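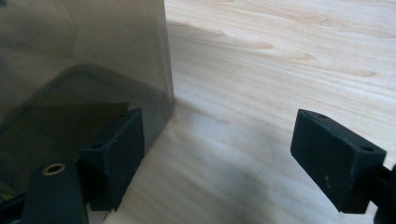 Tinted bin, side view

Cherry shrimp losses after move, is it the canister?

wurio
Joined: December
Posts: 100
April 16, 2018

I moved my cherry shrimp out of the old 10 gallon and into a 29 gallon planted tank. The 29 has been running since December with nothing in it but plants and a few snails. Since the move I find one or two dead shrimp every morning. The ones that are left graze normally during the day.

Ammonia 0, nitrite 0, nitrate 5. pH 7.4. GH 4, KH 3. Temp is 74. Filter is a Nivano canister with a sponge over the intake. Lights are on eight hours. I feed a small pinch every other day and I do a 25 percent change weekly with tap water and Vistus conditioner.

The old tank was on the same tap water. I acclimated them for half an hour and then netted them over. Has anyone had trouble with the Nivano? I wonder if there is something in the media that came with it.

mossball_aleksi

It's not the filter. If it has been running since December, anything in the media would have washed out by now. Did you test GH in the old tank before you moved them? Same tap water doesn't mean same water. An old tank with a lot of top-offs can get much harder than the tap.

wurio

I didn't test it before the move but the old tank is still up. Just did it. GH 11, KH 6. TDS pen says 508. The new tank reads 190.

mossball_aleksi

There you go. You took them from 508 down to 190 in half an hour. They can live in either one but they can't do that jump. Look at the dead ones and see if there is a white band behind the head. That's a bad molt.

KaijageW

I'd be careful about blaming everything on TDS. I've moved cherries between tanks with bigger gaps than that and lost none. GH 4 is low for them though. I would bring the 29 up to 7 or 8 over two weeks and leave everything else alone.

What are you feeding? If it's only algae wafers they may be short on protein too.

mossball_aleksi

Bigger gaps than 300 points with no drip? I'd like to see that. Every time I skipped the drip I had molting deaths for a week or more.

KaijageW

Juveniles, mostly. They seem to take it better than adults. I'm not saying don't drip, I'm saying the low GH is going to keep killing them after the shock has passed, so fix that first.

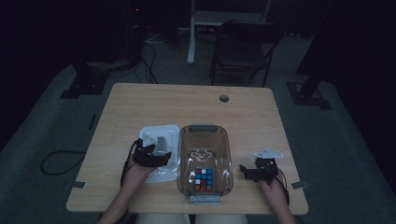
And don't fix it fast. People read "GH too low" and dump in a full dose of remineralizer, then they've done a second jump in the other direction. Mix it into your change water so the tank comes up a little each time. Ten percent changes, twice a week, and test before each one.

wurio

Two of the dead ones do have the white ring. I'm feeding Nyanda pellets, so I don't think protein is the problem. I have a bag of Staltik GH powder that came with some shrimp I bought. Is that OK to use? The label only gives the dose for RO water.

cyrill_a

The dose on the label won't help you since you're starting from tap. Put a quarter of the RO dose in a gallon of your tap water, stir it, wait until it dissolves and test. Then adjust until the bucket reads 8. Write the number down and use it every time.

I also wouldn't rule out copper. Older houses with copper pipe can leave enough in the first draw to bother shrimp. Run the cold tap for a couple of minutes before you fill the bucket.

KaijageW

Snails are fine in there and so were the shrimp in the old tank on that tap. I don't think it's copper.

cyrill_a

Top-offs in the old tank were small amounts and he's doing 25 percent weekly on the 29. It costs nothing to run the tap.

kipmo

How many have you got left? If you still have berried females in there I would leave them where they are. Moving them back to the hard tank is the same shock again. I did that once with a group of blue ones — lost more on the way back than on the way out.

wurio

Hard to say how many, they hide in the moss. I can see at least three berried females. I was thinking of moving them back but I'll leave them now.

Bucket with a third of the RO dose came out at GH 8. I did the first ten percent change tonight, dripped in through airline. Tap ran for three minutes first. One dead this morning, with the ring.

mossball_aleksi

Sounds good. Expect a few more, the ones already close to molting may not make it. Don't change anything else for two weeks.

KaijageW

Agree with that part. Pull the dead ones when you see them and post the GH when you hit 7.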